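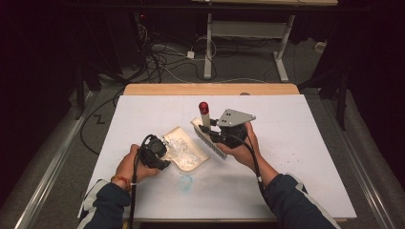
Noeline Ormsby says the humidity number on the front of her Stirnton has never once agreed with anything else in the house, and she wants to know why Section 4 tells people to trust it. It no longer does. The section has been rewritten, and the old advice to "set it to Auto and enjoy dry air" has gone with it.

4. Setting up the dehumidifier in a basement

4.1 Before you plug it in

1. Stand the unit upright for 24 hours if it was laid on its side at any point. Delivery drivers will tell you it stayed upright the whole way. Assume it didn't.

2. Pull the filter out of the back and check that the shipping film is off both sides. The unit will run with the film on, badly, and no light will come on to warn you.

3. Slide the bucket out and lift the float with one finger. It should drop back freely. A float that sticks in the down position will let the bucket overflow.

Note: The box says "whole basement." The area figure printed beside it was measured in a closed room with no drains, no dryer and no outside door. If your basement has any of those, expect less.

4.2 Where to put it

4. Leave a foot of clear space on every side, and more in front of the grille if you can spare it.

5. Keep it off carpet. The feet sink in and the bucket ends up tilted, which fools the float.

6. Plug it straight into a grounded wall outlet.

CAUTION: Do not use an extension cord or a power strip, including the ones sold as "heavy duty." Do not run the cord under a rug.

4.3 Setting the humidity

7. Buy a separate humidity gauge. The Naserside dial gauge is cheap and good enough, though it needs a day to settle after you open the package. Put it across the room from the unit at chest height.

8. Set the unit to 50 percent and close the windows. Open windows in August will keep it running until October.

9. Wait two full days. Write down what the gauge says, morning and evening, and what the unit's display says next to it. On our test unit the display read 10 points lower than the gauge for most of a week. The sensor sits right in the path of the dry air, so this is no great mystery, but it does mean the machine stops early and thinks it has done its job.

10. Move the set point down until the gauge reads where you want it. Ignore the display from then on.

Note: "Smart" mode on the Quintero board changes the set point by itself using room temperature. We have tried it in two basements and saw nothing smart about it. Leave it off.

4.4 Draining by hose

11. Fit the hose to the rear port with the washer in place. Hand tight only.

12. Run the hose downhill the entire way. There is no pump, whatever the picture on the carton suggests.

13. Empty the bucket, put it back, and check it the next day. If there is water in it, the hose is kinked or the washer is missing — usually the washer.

CAUTION: Never drink the collected water or give it to pets. Claims that it is "as pure as distilled" leave out the dust on the coils.

4.5 Codes worth knowing

E54: Coil too cold. Switch off, let it thaw, clean the filter. If the room itself is chilly, the code will be back.

E602: Float or bucket not seated. Push the bucket in again before you believe the support line about a failed sensor.

Replacement washers are part 393 in the Dillisine spares list. Order two.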